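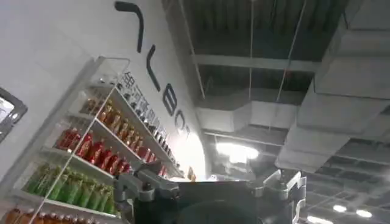 *The wrist view, with the red row and the green row under it.*

I'd been at Barnen three weeks before anyone let me near the shop. It wasn't a proper shop, obviously. It was one tall white shelving unit at the end of the building, stocked up with bottles in every colour, and we all called it the shop and said things like "I'm just popping to the shop" and never got tired of it.

The arm was called Lamen. The method was called Braker, and Braker was the reason I had a job (and, for most of that July, the reason I wasn't sleeping). The idea was simple enough that I'd explained it to my mum over the phone while she was peeling potatoes. When you reach for a bottle in a tight row, you slow down just before you touch it. You don't think about it. Lamen didn't slow down, or else it slowed down so early that you could have made a cup of tea while you waited. Braker was meant to learn the right moment from the wrist camera alone, with no map of the shelf and no measurements from me.

"So it's learning to flinch," said my mum.

I wrote that on a sticky note and put it on my monitor, and by the end of the week the whole team was calling it the flinch.

We did 322 reaches. Same shelf every time, but I'd change the angle the arm came in from, and some of those angles were horrible. The worst ones had it tipped right back so the camera got the ceiling, the big white duct, the lights, and a slice of shelf on the left if you were lucky. I'd look at what came off the wrist and think, well, I couldn't find a bottle in that, and I've been buying shampoo since I was twelve.

The old method hated those. It would see the glare on the wall and stop dead, as if the light was something it might bump into. I'd sat through so many of these that I'd started apologising to it out loud. Sorry, love. Just a lamp.

We ran Braker late, after the others had gone for the bus, and I had a bag of crisps open that I kept forgetting to eat. First reach, fine. Second reach, fine. On the third it came in tilted, lights everywhere, and I actually put my hand over my eyes like I was watching a penalty. Then I heard the motors change. They dropped to this low hum, later than I'd have dared, and there was a tiny click of plastic, and when I looked the bottle was in the fingers and its neighbours were all still standing!

I ate the entire bag of crisps after that.

It managed 291 out of the 322 in the end. I'd love to tell you the other 31 were spread about evenly, but they weren't, they were nearly all on the top shelf with the little dark-labelled things, and I still don't know why. My best guess is that the labels were so busy it couldn't tell how near they were. My boss's best guess was that I'd mounted the camera a bit squint. We argued about it for 5 days and then I took the camera off and put it back on again, very carefully, and got the same answer, and I was unbearable for a whole afternoon.

Chambi wanted to know if it would work on their shelves, which had jars. Glass ones. They rang while I was sweeping up, and I said I didn't see why not, in a voice about an octave higher than my own.

Then I hung up and rang my mum to ask how many old jam jars she'd got.

"What size?" she said, and I could hear her already opening the cupboard.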